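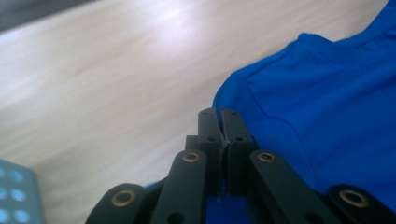

Lunda folding-laundry table, pale top, with a royal blue garment on it.

Lunda Laundry Table
Molport Home / Laundry Room / Tables
$400
In stock, ships from the Stendow warehouse
Color: Pale
Also comes in: Dark

Add to cart
Save for later

Quick version

A table for folding clothes on. Flat top, wood, light color, stands at hip height so you're not bent over the bed doing T-shirts. Goes next to the dryer or in the hall or wherever you've got a wall. Ships flat. Legs bolt on.

Why we make it

Everyone folds on the bed. Or the couch. Then somebody wants to sit down and the pile moves to a chair, and by night it's on the floor. We wanted one surface in the house that's just for this. Melati Nugroho drew the first one for her own apartment, then her sister wanted one, then we did a small batch. More than 40 orders in the first month and we had to go find a bigger shop.

The top

Wood, sanded smooth and sealed with a clear matte finish. Edges are eased so knits don't snag when you drag them off. We get asked a lot about the pale color and yes it does help, dark socks show up, so does lint, so does the stain you missed. Strong colors like the royal blue in the photo are easy to see against it. White shirts less so, get the Dark if you're mostly whites.

Grain varies. Yours won't match the picture exactly.

The rest of it

Four legs, steel, powder coated. Leveling feet, screw them in or out by hand. There's a rail under the back edge for hangers, and a shelf near the floor that takes a basket or a detergent jug. Shelf is optional, leave it off if you want to roll a hamper in there.

Size and weight

Width: 40 inches
Depth: see the drawing in the downloads tab, it's different with and with out the rail
Legs: 4
People needed to put it together: 2 (one can do it but the flipping-over part is awkward)
Tools: hex key, in the box

What's in the box

Top
Legs
Hanger rail with screws
Lower shelf
Leveling feet, already in
Hex key
Small can of touch-up finish
Paper instructions

No basket. No clothes, obviously.

Putting it together

Lay the top face down on a blanket or the flattened carton. Bolts in finger tight first, all of them, then go around and snug them up. Shelf goes on before you flip it. Rail last. If it rocks, that's the feet, turn the short one out until it stops.

Don't use a drill on the bolts please. We replace a lot of stripped inserts.

Care

Wipe with a damp cloth, dry it after. Wet wool, wet swimsuits, anything dripping, put a towel under. No bleach on the top. Brand new denim can leave some blue behind if it sits there damp over night, soap and water gets most of it if you catch it early. Iron on it? Only with a pad. The finish isn't made for direct heat and the warranty wont cover a scorch.

The touch-up can does small scratches. Rub on, wait, rub off.

A few folding notes

From Rongrong Dong, who runs our Kwok Street showroom and folds more than the rest of us put together:

Shirts face down, sleeves in, then up from the hem. Smooth it with the side of your hand before each fold.

Slippery stuff, start with the bigger folds and keep a palm on it.

Fitted sheets: corners into corners, lay it down, square it up the best you can, move on.

Stack heavy things at the back, by the wall.

Reviews

Hernán Cusi
Bought the pale one. Solid, no wobble once the feet were set. Rail is shorter than I pictured, holds a week of work shirts and that's it. Top still looks good. Would like a version with a drawer.

Malou Holst
Love it!! I'm tall and every other laundry table kills my back, this one's fine. (We use it for wrapping gifts too, and my son did a whole jigsaw on it.) One bolt was missing from the bag, they mailed it out quick.

Qistina Siregar
Nice table. Pricey. The color is a bit warmer in my laundry room than on my screen but that may be my light bulbs. Shelf was a pain to line up. Keeping it.

Shipping

Ships flat in one carton, leaves Stendow in two business days. Lower 48 only for now. Carrier brings it to the door, not up the stairs. Upstairs delivery can be added at checkout.

Please check the corners before you sign. If one's crushed, take a photo of the carton and write us the same day.

Returns

Unassembled, in the carton, we take it back for a full refund less return freight. Assembled, write first, we'll usally work something out.

Questions we get

Will it go over a front loader? No. Next to it.

Can I cut it down? You can, warranty ends when you do.

Does the Dark cost more? Same price.

Can I buy the top by itself? Not right now. November maybe.

Goes with

Stendow hamper on wheels
Kwok wall hooks, pack of four
Ironing pad, cut to fit Lunda

Page updated October 3, 2021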